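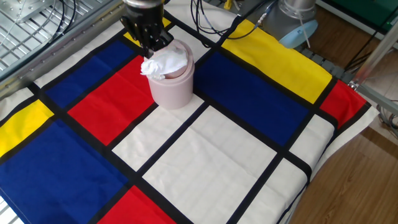 Flitdale Household Waste Sorting Trial
Progress report, second reporting period
Prepared for the grant manager, Clutton Resource Fund

1. Status

The trial is on schedule. Collections on both routes ran as planned through March, with one missed round noted in section 4. Spending is within the approved budget on every line except sample storage. A small transfer between lines is requested in section 6.

2. Scope of the period

The work covered by this report consists of the second and third composition surveys, the change to the paper stream guidance, and installation of the replacement weighing equipment at the Coste transfer station. The baseline survey was covered in the previous report and is not repeated except where figures are compared.

The trial area contains 592 households on two collection routes. The east route receives the revised guidance leaflet and a separate caddy for soiled paper. The west route continues under the existing rules and serves as the comparison. No household moved between routes during the period. Where a property changed occupants, it was kept in the survey and marked in the record so that it can be excluded later if needed.

3. Results

3.1 Participation

On the east route, 67 percent of households set out the soiled paper caddy at least once during the period. Set-out was lowest in the first two weeks after delivery and then leveled off. Apartment buildings with shared bin rooms remain below the route average. Set-out cannot be assigned to individual apartments there, so those buildings are reported separately in the data tables and are left out of the percentage given here.

3.2 Composition

Each survey used sacks drawn at random from the collected load. Sacks were opened on the sorting floor at Coste and separated into the categories set out in the method statement. Soiled paper is recorded in three subcategories: tissues and napkins, paper towels, and food-stained packaging.

Tissues and napkins remain the largest subcategory by weight in the east route caddies. They also cause the most sorting error in the clean paper stream on the west route, where households place them with newspaper and office paper. The clean paper stream on the east route showed less contamination in the third survey than in the second. The difference is larger than the variation between sacks, but two surveys are not enough to establish a trend, and no conclusion is drawn from it at this stage.

Moisture is a known source of error in these weights. Samples in the second survey were weighed as received. Samples in the third survey were weighed as received and again after oven drying. A correction factor will be calculated when the fourth survey is complete and applied to all earlier figures. Until then the weights in the annex should be treated as provisional.

3.3 Non-paper items in the caddy

The main non-paper items were wet wipes, plastic film and coffee capsules. Wet wipes are difficult to separate by eye from used paper towels. Sorting staff now use a tear test on doubtful items, and the method statement has been amended to include it. Items that cannot be identified after the tear test are entered as unclassified. The unclassified fraction fell after the amendment.

4. Problems and corrective action

Missed round. One Saturday round on the west route was not collected owing to a vehicle fault. The material was picked up on the next scheduled round and the two weights could not be separated. The combined figure has been entered once and flagged.

Weighing equipment. The platform scale at Coste drifted outside tolerance during the second survey. It was withdrawn and replaced with a Wekalik bench unit, which is checked against reference weights at the start and end of each sorting day. Records from the final day of the second survey were taken after the drift was found and before the replacement arrived. They have been removed from the analysis.

Leaflet wording. The first printing of the leaflet used the term "hygiene paper," which some residents read as including diapers. The term has been replaced by "used tissues, napkins and paper towels." The corrected leaflet was delivered to all east route addresses with the regular caddy liners.

Sample storage. Retained samples take up more cold storage than planned. A second chest freezer has been rented by the month.

5. Data handling

Survey records are entered on paper at the sorting floor and transferred to the project database the same day. A second member of staff checks 20 percent of entries against the paper sheets. Errors found so far were transposed digits and one wrong route code. All have been corrected and the changes logged. Addresses are stored separately from the composition data.

6. Budget

Staff and vehicle costs are in line with the forecast. Printing is over the quarterly estimate because of the corrected leaflet but remains within the annual line. Storage will exceed its line if the second freezer is kept until the end of the trial. We request approval to move the unspent part of the travel line to storage. The total grant is not affected.

7. Work planned for the next period

Survey 4 on both routes, with all samples weighed before and after drying.
Calculation of the moisture correction and reissue of the earlier tables.
Trial of a shared caddy in two apartment bin rooms on the east route.
Short doorstep questionnaire on liner supply and storage of the caddy indoors.
Draft specification for the final report, to be sent to the Fund for comment.

8. Decisions requested

Approval of the transfer described in section 6.
Confirmation that the shared caddy trial falls within the terms of the existing grant.

Annex A: composition tables, surveys 2 and 3 (provisional)
Annex B: amended method statement
Annex C: corrected leaflet text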